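Hand build, month five. I was told this would be a weekend hobby.

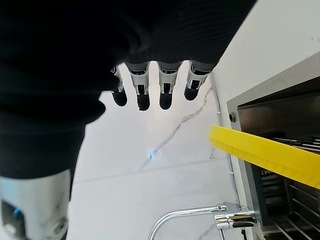 Four fingers, one black sleeve, kitchen duty.

The sleeve is knit and it bunches at the hem. Calloway pattern, size "optimistic."

Swapped the fingertip pads Wednesday. 40 tiny screws in the bag, 41 on the bench afterward – I'm choosing not to think about it.

Next up is finger tension. The Draneo board wants 10 minutes to calibrate and then asks me to do it again.

If anyone in Flastden has a spare hinge pin, I pay in coffee.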